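Kekdale site – equipment planning meeting, August
Minutes (rough, fix names before posting)

Present: Guadalupe Becerra (chair), Anayeli Gallegos, Crisóforo Quintero, Eustaquio Barrera. Yvonne Dobson by phone, joined at 10:20. Notes by Anayeli.

Started 10:05. Last minutes ok, no changes.

1. Where the hanging task stands

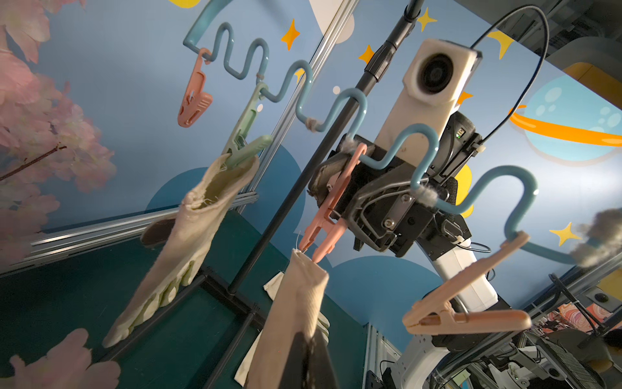
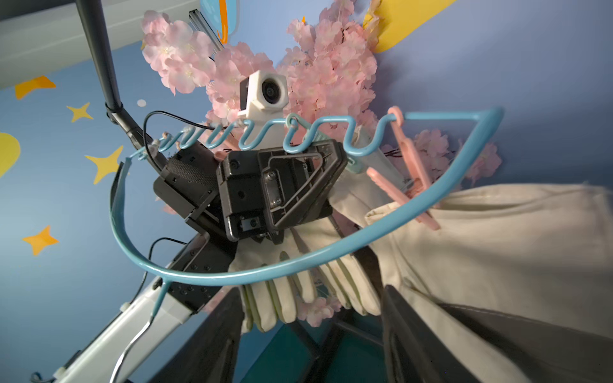
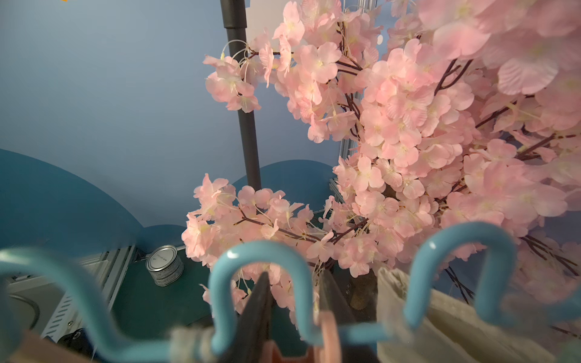

Hanging station with the blue rack, wrist camera views.

Crisóforo gave the update. Clips and small cloth items are the main work at this station through the fall. Socks and gloves both stay on the list. Larger pieces too, but those need more arm time per run and we only have the one slot in the afternoons.

Guadalupe asked if the purchase list is driven by this station or by the whole room. Answer: mostly this station, some shared. She wants the two split in the sheet so Bruvgate doesn't get charged for things they never use. Agreed.

2. Gripper fingers and pads

Current stock of finger pads low. Eustaquio wants to order 50 from Rividell instead of small batches. Price per pad drops at that size, and we pay shipping once. Guadalupe ok with it if they can be stored flat and don't go stiff. Eustaquio to ask Rividell about shelf life before the order goes in.

Longer talk about finger shape. Crisóforo would like a narrower pair to try on the clips. Yvonne (on by now) – fine, but two pairs, not a full set, and try them before we change anything in the budget. Eustaquio has a drawing from spring, will dig it out.

Spare gripper: put off again. It is the most expensive line on the sheet and Guadalupe will not sign for it until we know what the repair plan costs. Crisóforo not happy, wants it in the minutes that a dead gripper stops the station for as long as the repair takes. Noted.

3. Cameras and cables

Quote from Frei is in for wrist cameras, lead time 29 days. Yvonne thinks that is long, and we should get a second quote. Eustaquio says a second maker means redoing the mount and the calibration, and that eats whatever we save. Decided: stay with Frei, ask for a shorter lead time on a smaller first lot.

Spare camera cables – five, on the same order. Cable guides too, whatever kind fits the arm, Eustaquio to pick. Yvonne asked whether the cables could just be tied down better. Partly, yes. Crisóforo to look at routing on both sides before any guides get bought, so we dont pay for parts we end up leaving in the drawer.

4. Props and soft goods

Cheap stuff but it adds up. Clothespins, socks, gloves, canvas bags, plus another hanging rack or two in a different shape. Right now people buy these on their own cards and send reciepts weeks later. Guadalupe wants one monthly order under one name. Anayeli will take it.

Question on whether worn items get replaced. Crisóforo: no, keep them, we want old and new both. Tag them and keep a box of each. Backdrop and tree pieces stay as they are this round, no money set aside.

Lint – Yvonne asked for a hand vacuum and a roller on the list. Added. Nobody objected.

5. Second station at Bruvgate

Main item, ran long. Bruvgate has floor space from next quarter and wants a copy of our setup. Open points:

– arm: buy or lease. Lease quote only covers the arm, no controller. Guadalupe wants both options on one page, same term, with service included
– frame rails: cut here and shipped, or bought cut over there. Eustaquio leans toward cutting here
– table height has to match ours or the runs don't compare
– power: they have one circuit near the wall, need to know what else is on it
– who trains the operators. Crisóforo can go for the first week, not longer

Yvonne would rather start with a used arm and put the difference into spares. Eustaquio against, warranty. No decision. Back on the agenda next time with numbers.

6. Budget sheet

Two lines were entered twice (mounts, and the tool cart). Anayeli fixing. Contingency stays where it is. Service contract renewal missing altogether, add it under running costs, not equipment.

Actions
Eustaquio – Rividell, shelf life, then pads order
Eustaquio – Frei, lead time on smaller lot, add cables
Eustaquio – find narrow finger drawing
Crisóforo – cable routing check
Anayeli – split the sheet, fix doubles, take over soft goods order
Guadalupe – buy/lease page for Bruvgate, repair plan cost
Yvonne – ask Bruvgate about the circuit and table height

Closed 11:40. Next one same time, same room, Yvonne to dial in from the start.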